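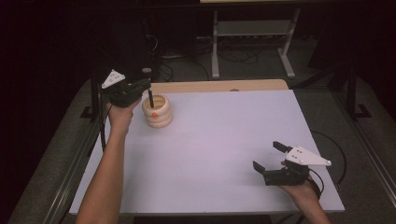 A ribbed cup in cream, with its small orange mark, on a white tabletop.

I bought my first ribbed cup by accident. I was after a butter dish, the one with the lid that everybody's aunt had, and the woman on the stall at Gornby market had wrapped the wrong thing in newspaper. I got it home, unrolled it on the draining board and there was this squat little pot that looked as if somebody had wound a fat rope of dough round and round and then glazed it. I was cross for as long as it took the kettle to boil. Then I made tea in it, and I've been buying the things ever since.

There are 17 of them in my kitchen now (my family would like it known that this is too many), and I'm told by people who sell cups for a living that I'm part of a trend. Ribbed, ringed, coiled, stacked, beehive, whatever your local shop calls it, the look is all over the place this spring. I went into Asfaw, the homeware shop behind the station, meaning to buy a washing-up brush, and the whole front table was ridges. Ridged vases, ridged bowls, a ridged lamp base I'm still thinking about.

What I like is the way they sit in the hand. A smooth mug is fine, but a ribbed one gives your fingers somewhere to go, and on a cold October morning when I'm standing at the back door waiting for the dog to finish her business, I find I'm running my thumb up and down the rings like a child with a stick on railings. They're good for soapy hands too. I've dropped plenty of crockery in my time and hardly any of it has been ribbed.

They don't all behave the same, mind you. The ones I love best are short and wide, nearly as broad as they are tall, and very hard to knock over, even with a sleeve. I have a tall one from Cesska which is beautiful and an absolute menace. It goes over if you look at it. It now lives on the windowsill with wooden spoons in it, and the spoons have steadied it nicely.

Then there's the question of the inside. Cheaper ones are ridged on the outside only, with a plain smooth wall within, and these are easy to clean and slightly disappointing. The others carry the rings right through, so when you look down into the mouth you see them going round inside as well, like the inside of a shell.
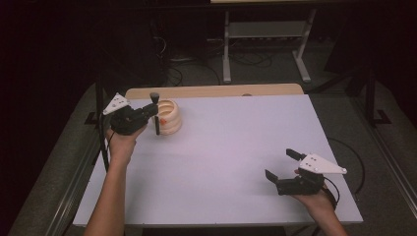
I prefer that sort by miles, but you do have to be honest with yourself about washing up. Tea settles in the grooves. So does cocoa, and soup is a terrible idea (I had leek and potato in one for lunch and was still at it with a bottle brush when the news came on). A soak with bicarbonate of soda overnight shifts nearly everything. For the stubborn lines I use an old toothbrush, a soft one, and go round rather than up and down.

Colour is where people get carried away. I've seen them in mustard, in a rather aggressive teal, and in a speckled grey that made me think of pavements. Go for cream if you're starting out. All those ridges throw little shadows of their own, and a pale glaze lets you see them, where a dark one swallows the lot. A tiny dab of something brighter is plenty. I'm very fond of a spot of orange on a pale cup! It's only a speck and I always turn it to face me when I put the cup down, which I hadn't noticed until my sister copied me doing it at breakfast.

As for where to put them, I've tried open shelves and I've tried hooks (no handles, so that was a short experiment), and I've ended up with a plain pale table under the window, bought second-hand in Stastulwood for less than the petrol it took to fetch it. Pale on pale sounds dull on paper. In the afternoon, with the light coming in low, I'd rather look at it than at the telly. I keep 2 out at a time and rotate them, and the rest stay in the cupboard with kitchen roll between them.

If you're hunting for old ones, turn them over before you pay. Check the foot for chips and run a fingernail round the top ring, where the knocks tend to show. Take some newspaper with you as well, as the stallholder at Gornby has usually run out by eleven. I'm still looking for the butter dish.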